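Manual de utilização e manutenção do edifício Metska
Secção 6 – Passadiço coberto: iluminação, drenagem e pavimento

6.1 Âmbito

Esta secção aplica-se ao passadiço coberto que liga os blocos do conjunto Metska e às faixas de plantação que o acompanham. Destina-se à equipa de manutenção e aos moradores que façam parte da escala de apoio. Os trabalhos na cobertura e nas fundações dos pilares estão reservados à Breltthorpe e não são tratados neste manual.

Texto revisto por Montserrat Quintana em 08/06/2024. Substitui a folha solta que estava afixada no quadro da portaria.

6.2 Antes de começar

Material necessário:
Luvas de trabalho
Escova rija e pá estreita
Balde e mangueira
Par de ganchos de elevação Pumeo (armário 26)
Duas barreiras dobráveis
Lanterna de mão

Avise a portaria antes de levantar qualquer grelha. O passadiço é a única passagem abrigada entre os blocos e continua a ser usado durante a noite.

CUIDADO: nunca deixe uma caixa aberta sem barreiras dos dois lados, mesmo por poucos minutos.

6.3 Limpeza das grelhas do pavimento

1. Coloque uma barreira de cada lado da grelha, deixando livre uma faixa para passagem.
2. Varra o pavimento à volta, sempre no sentido oposto à grelha. Areia e folhas vão para o balde.
3. Passe a escova sobre a malha na diagonal. A sujidade fina prende-se nos cruzamentos e sai mal com a escova a direito.
4. Insira os ganchos nas duas extremidades e levante a grelha na vertical. São precisas duas pessoas.
5. Pouse a grelha sobre um cartão ou um pano grosso. O pavimento risca com facilidade e os riscos não saem com lavagem.
6. Retire os detritos da caixa com a pá. Não os empurre para o tubo.
7. Deite um balde de água e confirme que escoa. Se a água ficar parada, feche a caixa e comunique o caso à Breltthorpe com a referência 704.
8. Limpe o rebordo de apoio antes de repor a grelha. Basta uma pedra pequena para a deixar a bambolear.
9. Pise os quatro cantos. A grelha não deve mexer nem fazer ruído, e deve ficar à face do pavimento.

Nota: não lave as grelhas com jato de alta pressão. As juntas do pavimento não foram feitas para isso.

6.4 Verificação noturna da iluminação

A verificação faz-se depois de escurecer, uma vez por mês, e demora cerca de 26 minutos. De dia não se dá pelas lâmpadas fracas.

1. Comece na extremidade do lado da portaria e percorra o passadiço até ao fim, sem acender a lanterna.
2. Em cada candeeiro de teto, observe se a luz é estável. Anote as lâmpadas apagadas, a piscar ou com mudança de cor.
3. Pare entre candeeiros e olhe para o chão. O rebordo das grelhas e a linha onde o pavimento encontra a plantação devem distinguir-se sem esforço.
4. Repare na base dos pilares brancos. Ficam muitas vezes na sombra, e é aí que as pessoas encostam bicicletas e sacos.
5. Registe tudo na ficha da portaria, com a hora da ronda.

Com o teto claro, um só candeeiro chega a uma boa parte da cobertura, mas isso não garante luz suficiente no chão. A avaliação faz-se sempre ao nível do pavimento.
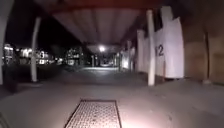
Ismael Trindade pediu que ficasse escrito que o lado da plantação lhe parece o ponto fraco: quem vem dos blocos iluminados chega com os olhos habituados à claridade e não percebe onde acaba o piso. Propôs uma fita refletora junto à borda. A proposta foi aceite a título experimental – fita Hou, cinzenta, aplicada só na face lateral do pavimento, nunca na face superior.

6.5 Substituição de lâmpadas

1. Desligue o circuito do passadiço no quadro da portaria e ponha o aviso na porta do quadro.
2. Espere que a lâmpada arrefeça.
3. Monte o escadote em piso plano. Não o apoie sobre uma grelha nem contra um pilar.
4. Retire o difusor, troque a lâmpada por outra do mesmo tipo e limpe o difusor com um pano seco.
5. Reponha o difusor, arrume o escadote e só depois ligue o circuito.

CUIDADO: se houver água dentro do difusor, não ligue o circuito. Deixe o aviso no quadro e contacte a Breltthorpe.

6.6 Faixas de plantação

Corte a relva junto ao pavimento antes que dobre sobre a borda. Não acumule os restos do corte em cima do passadiço – a primeira chuva leva-os para as caixas. A rega deve terminar antes do anoitecer, para que o piso esteja seco nas horas de menos luz.

6.7 Contactos

Portaria: extensão 796
Chaves do quadro: Garnet Lemieux
Fichas de ronda e escala de apoio: Xiaoyan Liang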